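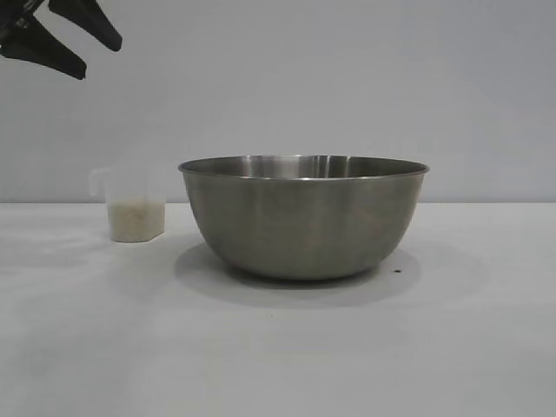

Rice Month at the Irnamholm Kitchen

Hi again, and welcome to the August gallery! Regulars will know I've been promising a page about rice since spring, and it finally got done between two batches of pilaf and a very long phone call about the freezer. We make lunch for a lot of people in this little kitchen (98 bowls on our biggest day so far) and rice is what holds most of those lunches together. So this one is all about the dull part, before there's any steam or butter or onions. Bowl, cup, dry rice. I love it more than I should.

The big bowl

I bought my first one of these at the Jollaneo closing sale and have been loyal to stainless steel ever since. You want it wide and deep, wide enough to get both hands in when you're swishing the grains around, and with a rolled rim so it doesn't bite your fingers when you carry it full of water. Mine at home has had 14 years of hard use and a couple of falls down the back steps, and it still sits flat.

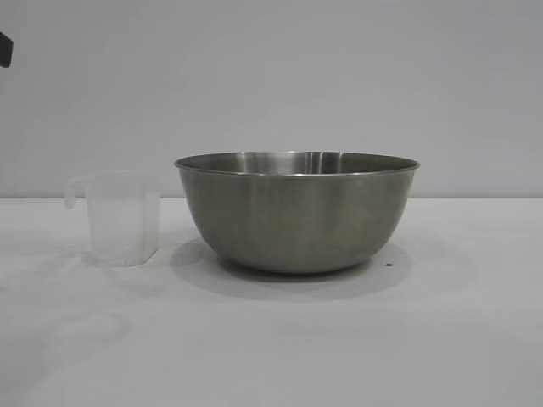
The pour

People ask me if it matters how you tip the rice in. Not much! I go low and slow when the bowl is already full of water (splashes, ugh), but into a dry bowl you can just let it go. I like the noise, that hissing rattle against the metal, and there's something so nice about the way the grains come down all in one thick cloudy stream. My measuring rule is 400 grams for a family pot with leftovers, and I use a clear cup so I can check the level from the side without bending over it.

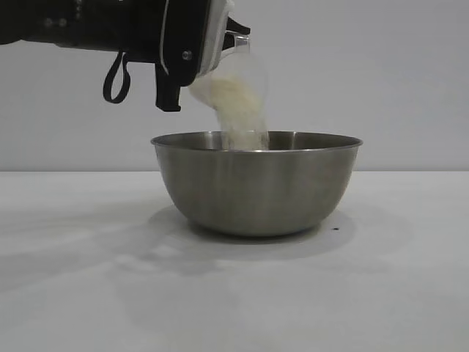 Tsehay Bogale wrote in to say that she never measures at all and goes by the first knuckle of her finger for the water, same as her mother did, and that her rice has come out fine in every pot she's owned. She also thinks I rinse too much. Three changes of water is plenty in her book, and anything past that is just playing in the sink. Guilty!

In the bottom of the bowl

A dry heap always looks so small at this stage, and every new helper wants to add another cup. Please don't. It swells to something like three times the size and then we're hunting for lids. Spread it with your fingers, look it over for little stones or husks, and then it's ready for water. Leave it to soak for half an hour if you're doing basmati, and skip the soak for short grain if you're in a hurry. 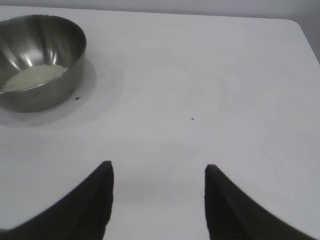
Uncooked white rice in the steel bowl.

Next up is beans, and I've already got strong feelings about soaking those too. If you have a rice trick you swear by, leave it in the comments and I'll try it on the lunch crowd.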